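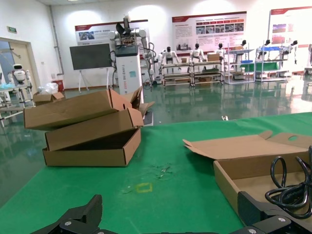 Skandstead Site – Packaging and Inbound Materials

Empty cartons should be flattened at the table where they are opened, before the next delivery is unpacked. The usual practice is to stack them as they come, and I think the practice is wrong.

A stack of three brown boxes holds almost nothing. An open tray at the bottom, another tilted across it and a long carton laid diagonally on top take up half a work surface, and most of that volume is air. The load also rests on edges and flaps, where corrugated board is weakest. Nudge the table and the long one goes first.

The common objection is reuse. Zedia returns cartons to the supplier, and a flattened carton has to be taped again. In May we logged 3,240 cartons inbound and sent back nearly 100. Storage for the rest cannot be justified on that basis. Keep 15 of the common size, folded, on the Caron rack.

Cables are a separate problem. A black cable coiled in the corner of a shallow tray is easy to miss once the lid flap comes down, and the tray then goes out with the board. Take the contents out first, then cut the tape.

Yellow tape marks on a table cloth should stay clear of boxes on all sides. A mark with cartons on either side of it will be covered by the end of the shift – I would move the cartons to the floor pallet and leave the table for work.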